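Two-handed gripper build – project report

Background

Our group built a pair of hand-held grippers in the Pondberg shared workshop over one term. The aim was to record how a person lifts and moves things with both hands, so the same moves could later be copied by a pair of robot arms. We called the project Stekora. A single gripper had been built the year before, and it did well with cups and tools, but it could not manage anything long.

Build

The housings were printed in light grey plastic. Printing all the parts took 31 hours, plus a second run for a housing that warped off the bed. The fingers are black and the tips are yellow, so that the tips are easy to pick out in the video. Each trigger pulls both fingers in together through a short linkage. Our first linkage had too much play and we replaced it with the Jirkari pattern, which has a wider pivot. Total mass came to 210 grams more than planned for the pair, mostly from the heavier pivots and the extra screws.

Test task

We wanted a job that needs both grippers at once. We settled on a clear plastic box held at its two ends, one gripper facing the other across a round white table. The walls of the box have a bit of flex, so if one side squeezes harder than the other the box tends to twist.

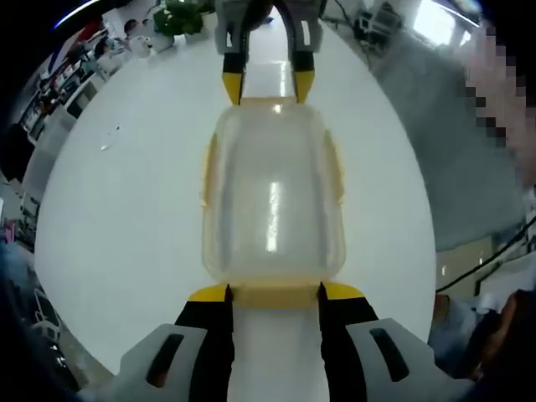
The task was to grip both ends, lift, hold level for a count of five and set the box back down. We recorded 123 tries in August, shared among the whole group. A try was marked as failed if either end slipped or if the box touched the table early.

Results

Most of the failures came in the first few sessions. People tended to close the far gripper late, and the near end took all the load. After we agreed to close the far one first, slips dropped off. Glare was a bigger problem than we expected – clear plastic under a bright window is hard for the tracking software, and around a fifth of the recordings lost the edge of the box for part of the lift.

Still to do

The left trigger spring needs replacing. We would also like to try the Ulloa tip shape, which is flatter, and repeat the lifts with the blinds down. The print files and the parts list are in the workshop's shared folder, under the project name.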